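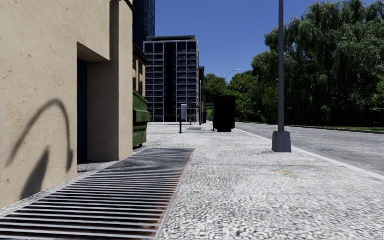 Student Club's Sidewalk Delivery Robot Takes Its First Simulated Trips Through Downtown

Print this release | E-mail to a colleague

ENDVILLE, January 8, 2025 - Hi, everybody! I'm Salvador Henriques, faculty advisor for the Endville College Robotics Club, and I've been asked to keep this release short and businesslike. I'll do my best, but I've been waiting since September to write it and I'm pretty excited.

Our students have a sidewalk robot that drives itself down a city block. Well, a simulated city block (the real robot is still mostly a box of wheels and motor brackets on the bench in our shop). It's called Plurkeo, a name that won by one vote and that I've stopped trying to explain to my relatives. Plurkeo's job is to carry small packages along a sidewalk without bumping into anything, rolling off the curb or blocking the way for people on foot, and over winter break it completed its first full set of practice trips.

The club has 45 members this year, our biggest group ever, and they've split up into teams for driving, vision, mapping and the body of the robot itself. Most of them had never written a line of robot code before the fall! We meet in the Ásgeirsdóttir Building, in the basement lab next to the boiler room, and if you've ever walked by late in the evening and heard cheering, that was us.

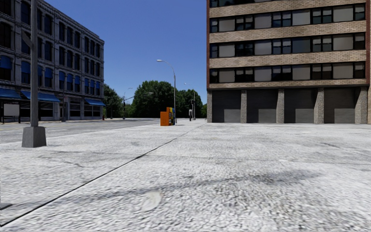 Practice block in the simulator, with newspaper boxes and street lamps down the sidewalk.

A lot of people ask me why we don't just put the thing outside and let it go. Mostly it's money and nerves. A crash in the simulator costs us a click on the reset button, and the vision team has crashed more times than I'm allowed to put in a press release. They've spent weeks on the kind of stuff you and I walk past every day, like light poles with chunky concrete bases, curbs, and seams in the pavement. Seams were a real headache! For most of November the software treated any long dark line on the ground as a wall, so Plurkeo would roll up to one, stop, and sit there like it was waiting for a bus.

Grímur Hallgrímsson, a junior who leads the vision team, fixed that one over a long weekend. I asked him for a quote and he sent me four paragraphs about shadows, so I've picked the part I understood.

"We were trusting color way too much," Hallgrímsson said. "A crack, a stain and a shadow can all be the same gray. Now we look at shape and height before the robot makes up its mind, and it drives a lot less like my grandmother."

(Sorry, Grandma Hallgrímsson.)

Since that fix, the teams have logged roughly 200 practice trips. They change the starting spot from one trip to the next, and they go back over the camera views afterward to see what the software got right and what it missed. The first-year students do most of that review work, and they've gotten really sharp at it. One of them caught a labeling mistake that the rest of us had been looking straight at since Thanksgiving. 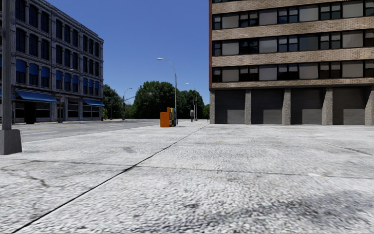
Seams, a crack and a dark stain on the simulated pavement, the kind of ground the vision team studies.

So what's next? In February we're taking 8 students to the Buduvside Student Robotics Challenge, where Plurkeo will be entered in the simulated delivery event. Each school gets a city block it hasn't seen before and 4 attempts to get a package to the far end. We placed second to last the only other time we entered, and I have promised the club pizza if we beat that.

We're also still raising money for parts. The wheels we have are too small for real curb ramps, and we need a better battery. If you'd like to help, or you'd just like to come see Plurkeo drive, our lab is open to visitors during regular club meetings. Come on down the back stairs and knock loudly, the boiler's noisy.

Media contact: Salvador Henriques, Endville College Robotics Club, Ásgeirsdóttir Building, basement level

45 shares | 8 comments

Print this release | E-mail to a colleague

Related releases
Robotics Club Opens Sign-Ups for New Members
Ásgeirsdóttir Building Lab Gets New Workbenches
Endville Students Head Back to Buduvside Challenge
Used Laptop Drive Continues Through February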